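Old office tower, worth stripping or just recycle whole?

Weniven Community Boards > Hardware > Repair and Salvage

bgalbraith
Picked up a retired office desktop when Drivton cleared out their back storage in January. Gray and black tower, the kind where everything opens with colored tabs. It powers on, fans spin, nothing on the monitor. I paid nothing for it so I'm not out any money, but I'd like to know if it's worth an evening of my time before it goes to the drop-off.

I've swapped drives and memory before. Never taken a board out.

omolara_g
No picture on the monitor could be a lot of things. Is the cable plugged into the card or into the board? If there's an add-in graphics card, plenty of those office machines turn off the onboard port. Pull the card, plug into the board, try again. Also reseat the memory.

Dmarchand
Recycle it. Those cases use odd-shaped power supplies and odd-shaped boards, so you can't reuse the case for a normal build and you can't reuse the board in a normal case. I've been through 33 of them at work and kept two.

bgalbraith
Cable was in the card. I haven't tried the board port yet, will do that tonight.

I have the side off now and the case lying flat so I can get at things. Dark green board, one black expansion card with a ribbed heatsink, gray metal drive cage off to the side, silver power supply with the label facing up. The touch points are blue all over the place, on the drive cage and down the rim of the case.

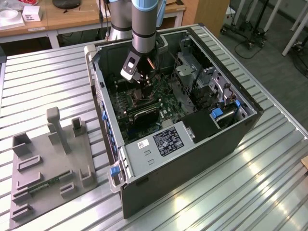 I'm planning to take the card out first, then the drive cage, then decide about the power supply. Does the cage have to come out before the board does, or can I leave it in? I don't want to bend anything if there's a chance the machine still works.

jaanus_s
Cage first. On most of that style it releases with a latch and then slides or swings, depending on the model. Don't force it. If it stops moving there is a cable still attached on the far side. Take a phone photo of the cables before you unplug any of them.

And unplug it from the wall. Hold the power button for a few seconds after.

Dmarchand
Still say it's a waste of an evening. What are you going to get, 7 dollars for the memory?

omolara_g
Disagree. I got a working machine for my nephew out of one of these, and all it needed was a new coin cell. He does homework on it. Diane, you're looking at it as someone with a pallet of them. One on your own bench is different.

Dmarchand
Fair, but "one on your own bench" is how I ended up with a garage full.

ama_k
Look at the power supply label before anything else. If somebody put a hungry card in there later, the supply might be too small for it. A friend was sure his board was dead and it was a card that wanted a 400 watt supply. Took the card out and it came right up.

bgalbraith
Ok, update. Card out, monitor on the board port, memory reseated. I get a picture. It complains about the date and time, then says no boot device. So the board is fine and I'd guess the card is bad.

jaanus_s
Date and time is the coin cell. Replace that before you do anything else or you'll be setting the clock every morning.

Don't throw the card away yet. Clean the contacts with alcohol, let it dry, try it once more.

Dmarchand
Ok, I'll give you that one. Put a small SSD in it and stop there. Postalport has refurbished machines for 179 with a warranty, so anything past a cheap drive and a battery and you've lost the argument.

bgalbraith
That's my limit too. Battery and a drive, then it goes on the shelf in the shop for looking up manuals. Does the SSD need a bracket in that cage or can I just tape it down?

omolara_g
Tape is fine, it doesn't weigh anything. Keep it clear of the fan.

jaanus_s
Bracket. They cost next to nothing and tape lets go when it gets warm in there.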